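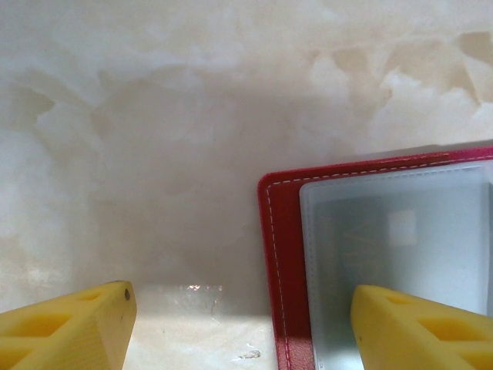
Front Desk Assistant, Part Time
Brunner Guest House, Plernik

Posted 9 September 2022

Brunner Guest House is looking for a front desk assistant for the late shift, four evenings a week. We have 11 rooms and a small breakfast room, and most of our guests are walkers and people in town on business.

What you will do:
Check guests in and take payments
Answer the phone and reply to booking emails
Set out breakfast orders for the kitchen
Lock the side entrance and hand over to the night porter

You should be comfortable talking to strangers and able to use a basic booking program. We use Arnix and will train you on it during your first two weeks. Hotel experience is helpful but not required. A second language is a plus. You must be able to carry luggage up one flight of stairs.

Shifts run from 5 p.m. to 11 p.m. and include some holidays. Pay is hourly, every two weeks, with a meal each shift. The number 5 bus stops outside the door, and staff may park behind the building on Iker Street.

The job starts in early November. To apply, bring or mail a resume and the names of two references to the front desk. Please tell us which evenings you cannot work. We will call everyone we want to interview.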